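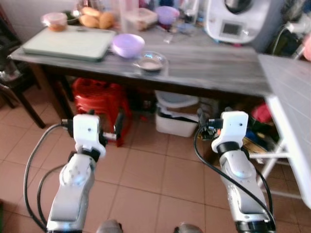 Informe de avance al financiador, abril de 2026
Programa de comedores de barrio Kiltmont

El resumen del trimestre anterior hablaba de 539 familias inscritas. Sigue siendo cierto, pero inscribirse cuesta una firma. Desde enero han venido a comer con regularidad 400, y no tengo claro que el resto piense hacerlo.

Raciones servidas en marzo: 1,117. La cifra es correcta según los partes de cocina, aunque dos sedes apuntan bandejas y las demás apuntan personas. Mientras no se unifique el criterio, yo no la pondría en ningún folleto.

De las cinco sedes previstas, Totitz abre solo por las mañanas. El contrato de gas quedó pendiente de un boletín que la distribuidora ya ha devuelto con correcciones. Nos prometen una solución rápida – también nos la prometieron en enero.

El taller de nutrición que imparte Jindari tiene buenas encuestas. Se rellenan delante de la persona que lo da, así que les concedo un valor limitado. Pedimos cambiar a un cuestionario anónimo antes de renovar.

Gasto: dentro de lo previsto, salvo el transporte de fruta, que se ha desviado al alza. Adjuntamos facturas.

Solicitamos aplazar la apertura de tardes en Totitz y mantener congelada la partida de difusión hasta la próxima revisión.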